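3.2 What ends up in the bin

I came to this section as somebody who throws everything in one bag at home, so I was curious what lined bins would do to a desk full of lunch leftovers. Keisha Pennington and I settled on small, ordinary trash: drink bottles, cans, and the clear plastic boxes that food comes in (the boxes caused most of our arguments!).

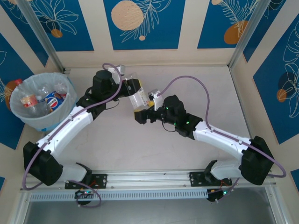
Boxes take up a silly amount of room for how little they weigh. A can you can crush in one hand, but a box springs back, and our 112 diary keepers at Elgate kept grumbling about it. I grumbled too.

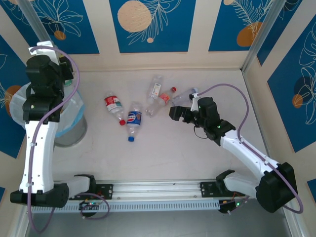 Figure 4. Plastic drink bottles on the tabletop, with the lined bin at upper left.

Bottles were easier to talk about, mostly since people already have habits for them. Some folks put the cap back on before tossing, some never do, and Huia Gilchrist changed her mind twice in March alone. We coded capped and uncapped bottles separately, then merged them for the bag-filling tables, where the split made no difference I could find. The box entries stayed on their own, and I get to those in Section 3.3.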